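Trusov Review of Retail Studies
Published in February | By the Ullora Working Group
Reading time: 5 minutes

We use cookies to improve your visit. Accept all | Manage settings

3.2 Shelf arrangement and pack format

The survey recorded 611 shelf sections in 17 shops in the Parkutgate district. Each section was coded for pack format, the direction in which packs faced, and the grouping of flavours within a brand. Coding followed the Levchenko scheme, with one change: bags and boxes were treated as separate formats even where they shared a shelf.
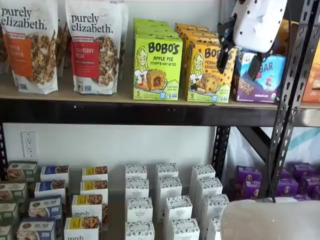 Figure 4. Granola bags and boxed oat bites on an upper shelf.

Flavour grouping was coded by brand block, defined as an unbroken run of packs carrying one brand name. Within a block, colour was the most common means of telling flavours apart. In Figure 4, the Bobo's boxes change from lime green for apple pie to yellow for the neighbouring flavour, while the purely elizabeth bags remain white and differ in the colour of the label panel. Both cases were coded as colour-led.

Sections in which a block was broken by another brand were coded twice, once for each part. Stock depth was left out of the coding.

Subscribe to our newsletter for new articles every Monday.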